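Robots at Work: What Changes When a Machine Joins the Kitchen

Reading level: grades 4 to 6
Last updated January 7, 2026

Automation means using a machine to do a job, or part of a job, that a person did before. A dishwasher is automation. So is a door that opens when you walk up to it. A robot is a machine that can sense something, follow a program, and move.

This page looks at one workplace, the Sterkstead lunch kitchen. It makes school lunches and sends them out in vans. The kitchen has 52 workers. Each school day it prepares 500 trays. In May the company that runs it, Postma, began using robot arms for clearing and sorting tableware.

The job before the robots

When trays come back from a school, they hold plates, bowls, wrappers and leftover food. Someone has to take each item off the tray and put it in the right place. Plates and bowls go into a bin. Trash goes into the trash. Sealed food that was not opened goes on a shelf to be checked.

The kitchen calls this job "breakdown." Workers stood at a long counter and did it by hand. A breakdown shift was two hours. Reaching, lifting and turning the same way many times can make shoulders and wrists sore. This kind of soreness is called a repetitive strain injury. Workers traded places every 15 minutes so that no one did the same motion for too long.

Parts of a robot arm

Base: the bottom part. It is bolted down so the arm does not tip.
Links: the stiff sections, like the bones of your arm.
Joints: the places where the arm bends or turns. Each joint has a motor inside.
Gripper: the part at the end that opens and closes to hold things.
Controller: the computer that tells each motor how far to turn and how fast.

A person reaches for a bowl without thinking about it. A robot arm has to be given a position for every joint. If the bowl has moved a little, the positions have to change too. Many robots use cameras to find out where the bowl is, and software works out the rest.

Why plates and bowls are hard

Factory robots often handle the same part in the same spot all day. Tableware is different. Bowls can be stacked or upside down. A plate lies flat, so the gripper has very little edge to hold. Clear glass is difficult for cameras, which may see the table through it. Soft wrappers change shape when squeezed.

To handle all this, the arms need practice. The software is called Tustirau, and it learns from recorded examples. A person guides the arms through a task, the motions are saved, and the software looks for patterns in them. Practice is done with mixed items, both dishes and packages, and with busy patterns on the surfaces. A robot that has only practiced on a plain table may make mistakes on a printed one.

What changed for the workers

Breakdown now needs fewer people at the counter. The other workers were moved to packing and to food checking. No jobs were cut in the first year's plan, but the plan covers only that year. Some workers have asked what comes after it, and the company has not answered yet.

Three new jobs were added:

Operator: guides the arms during practice and restarts them after a stop.
Cell checker: inspects the bolts, cables and grippers before each shift.
Sorter: takes the items the robots could not pick up and finishes them by hand.

Workers who wanted to be operators took a course at the Lekside training center. The course has 19 lessons. It covers safety, basic repairs, and how to read error messages. Operators are paid more per hour than breakdown workers.

Some things got worse. The robot area is noisier than the old counter. Workers who liked talking across the counter now stand farther apart. When an arm stops, the trays pile up, and the sorter has to catch up quickly.
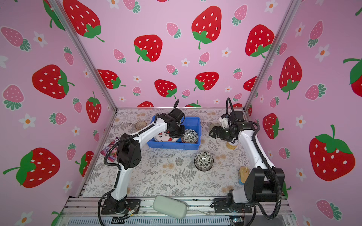
Who is responsible if a robot drops a dish?
The people who run the robot are. The operator stops the arms and clears the pieces, and the cell checker looks for a cause, such as a worn gripper pad or a wrong setting. A robot cannot be responsible for anything, since it only carries out its program.

Safety rules at the robot area

Keep hands outside while the arms have power.
Tie back long hair. Do not wear loose sleeves.
Know where the red stop button is before you start.
Never reach in to fix a dish the arm has missed. Stop the arms first.

Words to know

Automation: using machines to do work.
Cell: the space where a robot works.
Repetitive strain injury: pain caused by making the same motion many times.
Shift: the hours a person is scheduled to work.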